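Bench rules, tape task. Skusley group, part 3

We logged 106 runs and threw out 54. Most were bad because of setup, not the operator. So we wrote rules.
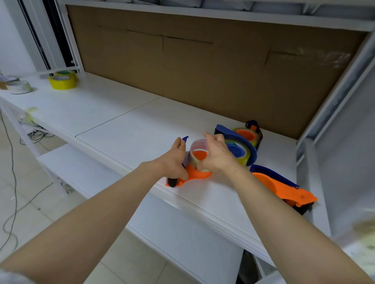
Rule one is clear the reach zone before recording. Cables off the floor path, checked each run. Nothing past the table edge, and the orange front end of that third dispenser sticks out over it, so under our rule the run gets flagged. Rule two, both hands in view the hole time. Still to do: recheck the other 50.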